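Wednesday, November 24, 2021

Started the advent calendar tonight. A week to go, and last year I began on the thirtieth of November and was still glueing numbers on at one in the morning, so this is early by my standards.

The plan is matchboxes. I ordered the plain white ones from Truledico in May when they were cheap, and they have been on top of the wardrobe since. The pack was 40 boxes. I need 24, which leaves a fair few for mistakes. I made three mistakes before supper. The trays only slide one way if you wrap the sleeve too tightly, and the first one I did wouldn't slide at all. I cut the paper strips a hair narrower after that and they went better.

Wrapping paper is the brown stuff off the big roll. I had meant to use the red tissue but it goes see-through when the glue gets to it and you can read the print on the flap. The children chose the order of colours for the numbers. Red, green, red, green, and then the little one wanted a purple, so number 9 is purple and number 17 as well. She said 17 was only fair. 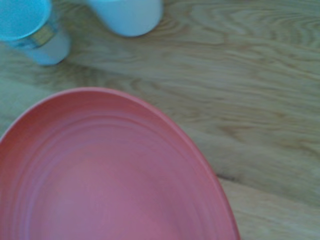 Glue was the main trouble. The stick I bought at Fröhlich is no good on the striking edge of the boxes, it lifts as soon as you bend the paper round. I went over to the runny white glue and a brush, and that held, but it wants a quarter of an hour under a book before you can touch it. I'd like the numbers on proper circles this time, and I have been going round the house looking at round things to draw from. The coral-red plastic plate is far too big for a matchbox but it would do well for the backing card, which I want curved at the top and not square like last year's. The circles themselves I ended up drawing round a cotton reel. They are not all the same because the reel has a chip in it, and I kept forgetting which side the chip was on.

We did the boxes in rows on newspaper, eight to a row. The older one did the folding and was quick at it. She is ten now and doesn't like to be shown anything twice. The little one did the circles with the round-ended scissors and got through seven before she went off to find the cat. I finished the rest. I don't mind cutting out, it is the only part I can do with the radio on.

Norbert Kolář rang in the middle of it about the craft table at Drekberg. He wants to know if I'll do paper stars again or something new. I said stars. I have the strips left over, and everyone can manage a star if you start the first fold for them. He asked how many strips and I went and looked at the packet, and it says 765, less whatever I used last winter. He thought that was plenty. He also has 588 wooden beads from a school that closed its art cupboard, and wanted to know if they could go with the stars. I said one bead at the bottom of each, on the thread, would look nice and would help them hang straight. He will bring them round on Saturday. I must remember to ask if the holes go all the way through. The last lot he brought me were half of them blind and I had to take a bradawl to them.

Back to the calendar. What goes in the boxes:

1 to 6, a chocolate coin each, two if they fit (they don't)
7, a folded note that says we will make the salt dough
8, a button
9, purple box, so a purple hair band
10 to 14, coins again
15, note for the lantern walk
16, tiny pencil
17, purple again, haven't decided
18 to 23, mixed, whatever is in the drawer
24, two small bells tied together

I am not happy with the button. It was meant to be the nose for the sock snowman but by itself in a box it only looks like a button. I might swap it with the pencil, though that doesn't help much either.

Stopped for supper at half past six. Jacket potatoes, because they could go in and be left. The dishwasher was on the list of things to sort out afterwards, together with the glue brush, which I forgot and which is now stiff. It's in a jar of warm water on the windowsill. I'll see tomorrow if it can be saved.

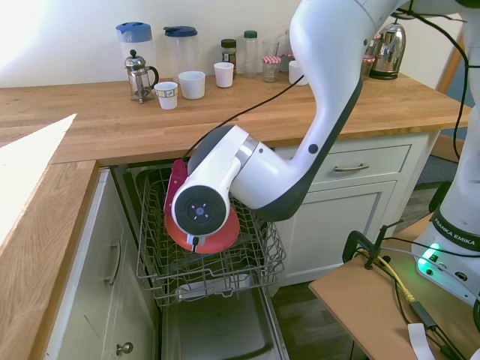 A red plate at the top rack.

After supper I tried the backing card. I drew the curve in pencil and cut it with the craft knife, two passes, and the second pass wandered off near the right-hand corner. I've sanded the edge a bit with an emery board. It will be covered with the green felt from Seltska anyway, if the piece is long enough. I haven't measured it. The woman in the shop cut it generously but that was for a different job and I've had one mitten out of it already.

The salt dough recipe is in the blue book, inside the back cover. Two cups of flour, one of salt, one of water, low oven for three hours. I'd written "less water" beside it and underlined it, so less water.

Boxes finished and drying: nineteen. Five more to wrap tomorrow, then the numbers, then the felt. Need thread, a new glue brush if the old one doesn't come round, and something for 17.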